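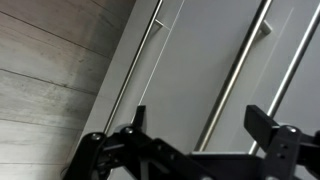 Figure 1. Wrist camera view of three parallel bar handles, with the gripper fingers open at the bottom.

Hasus: Picking One Handle and Sticking With It
Final report, Balmont Robotics Project Course, Clemance College
Submitted March 21, 2025

Summary

Hasus is a set of software modules that lets a robot arm find a bar handle on a piece of furniture, grab it, pull the drawer open and let go again. Our proposal in October promised all of this plus closing the drawer, sorting its contents and a voice interface. The voice interface lasted one meeting. What we are handing in is a handle detector, a tracker that keeps the detector from changing its mind, a grasp planner, and a pulling controller that gives up politely when the drawer disagrees with it. In our final test the full sequence worked in 19 of 27 attempts.

1. The problem

Opening a drawer is something a toddler can do, usually when you don't want it done. For an arm, it breaks into four jobs. You have to see the handle, decide where it is in space, get the fingers around it without hitting the front it is mounted on, and then move along the path the drawer allows, which may differ from the path you had in mind.

We picked bar handles because we thought they would be easy. They are long, straight and usually a different material from whatever they are screwed to. All of that is true, and it helped us for two weeks. Then we met the three problems that make up most of this report.

First, a brushed metal bar has a bright streak running down it, and the streak moves when the camera moves. Second, bars come in families. Figure 1 is a good summary of our winter: three handles, all parallel, spaced fairly evenly, each with an equal claim to being the right one. Third, a bar looks the same anywhere along its length, so even a detector that finds it perfectly may have no opinion on where the middle is.

2. System overview

Hasus has four parts, each running as its own process.

detect: takes a wrist camera image and returns line segments with a score
track: matches segments between images and holds on to the chosen one
plan: turns the chosen segment into a pregrasp pose, a grasp pose and a pull direction
pull: runs the motion and watches the forces

A small state machine called the foreman sits on top and tells the others when to start. It was supposed to be fifty lines. It is now 777 lines, and we would like it noted that most of them are there for a reason, even if we no longer remember each one.

3. Detection

Our first detector had no learning in it at all. It looked for pairs of parallel edges a plausible distance apart and called the space between them a handle. It found every handle in our early images. It also found the gaps between cabinet fronts, the seams in wood-grain surfaces, and a power cord. Seams were the worst offenders. A seam is long, straight and parallel to the handle next to it, and it has the decency to stay still, so the tracker loved it.

The second version is a small segmentation network trained on 900 hand-labeled wrist images. Labeling took longer than training by a margin we prefer not to calculate. The network marks pixels as handle, gripper or everything else, and we fit line segments to the handle pixels afterward.

The gripper class was a late addition and the best decision in the project. The fingers and their brackets fill a good part of the bottom of every wrist image, and they are made of straight edges. Before we gave them their own label, the detector would now and then propose that the robot grab its own finger. The planner, being obedient, tried to work out how.

A fixed mask would have handled the static parts of the gripper, but the fingers open and close, and a mask big enough for both positions hid the handle just when we wanted to see it. Labeling the gripper let us drop the mask. It also told us when a handle passed behind a finger, as the middle and right ones in Figure 1 do behind parts of the gripper. In those cases we now join the visible segment across the gap if the direction agrees within 9 degrees. If it doesn't agree, we treat the far piece as a different object.

4. Tracking, or commitment issues

With one handle in view, tracking is barely needed. With three, the first version of Hasus behaved like someone reading a long menu. It would start toward the left handle, notice partway that the middle one had a slightly better score, turn, and then rediscover the left one. On one run this went on until we hit stop.

The scores were the problem. They changed with every small shift in reflection, and the foreman always went for the highest. We tried averaging over time, which made the arm indecisive more slowly.

What worked was taking the choice away from the scores altogether. The foreman now picks a handle once, at the start of the approach, and the tracker's only job is to say where that handle has gone. Matching uses the direction of the bar, its distance to its neighbors, and the motion we expect from the arm's own joint readings. The last of these matters most. Parallel bars look like copies of each other, and if the camera moves by one handle spacing between images, appearance alone can't tell you anything happened. The arm's joint readings can.

If the tracker loses the handle for more than a short stretch, the foreman backs the arm off and starts over. It does not get to pick a new favorite on the way in.

5. Planning the grasp

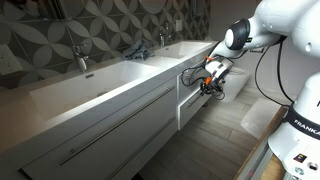
Figure 2. The arm at the double-basin vanity, gripper near the partly open side drawer.

The planner needs three things: a point on the bar, the direction of the bar, and the direction pointing out from the front. The bar direction comes from the tracker. The outward direction comes from fitting a plane to the surface around the handle, which works well on matte fronts and badly on glossy ones. The vanity in Figure 2 has glossy fronts. Depth readings there had holes and the occasional enthusiastic guess, so we fit the plane over several views and threw out anything far from the majority.

For the point on the bar, we first aimed at the center of the visible segment. From close up, the visible segment is whatever happens to fit in the image, and its center slides along the handle as the arm moves. Hasus now takes one look from farther back, where both ends are in view, stores the midpoint, and keeps it through the approach.

We rotate the gripper so that the fingers close across the bar. There are two ways to do this, half a turn apart, and the planner used to choose by shortest joint motion. It ignored the cables at the gripper, which hang in loops and have views of their own. We added a cost for wrist rotation and a keep-out volume below the gripper body, drawn generously. The motions are longer and uglier now. A cable has not met a handle since.

Low handles remain hard. For those near the floor the planner often finds no path at all and says so, in a log message that one of us wrote late at night and which has been reworded for submission.

6. Pulling

The controller is stiff along the pull direction and soft in the other two. It moves out in small steps and checks the force after each one. If the sideways force grows, it tilts the pull direction a little toward whatever reduces it. This takes care of a plane fit that is a few degrees off. If the force along the pull gets too high, it stops, opens the fingers and backs away.

The same controller should handle hinged doors, and in simulation it does. On hardware we only ran drawers, so we claim nothing.

7. Results

We ran 27 attempts with the final version, changing the starting pose each time. Of the eight failures, three were planning failures on low handles, two were lost tracks that came back to the same bad view after the retry, two were grasps that closed beside the bar, and one was a pull that stopped early on the force limit. The wrong handle was never pulled. Given Section 4, we were happier about that than about the success rate.

We did not test in other rooms. Our labeled images also come from fewer kinds of handle than we would like, nearly all of them metal bars, and a painted wooden knob would probably be invisible to Hasus.

8. Loose ends

The drawer-closing routine exists on a branch called wijaya and opens drawers slightly. We have not merged it.

The plane fit should run in its own process, as it now blocks the tracker for long enough to lose a handle if the arm is moving quickly. Our fix was to make the arm move slowly.

Configuration values are spread over four files. The force limit appears in two of them, and the one in the pull folder wins. Whoever takes over the code should change that before changing anything else.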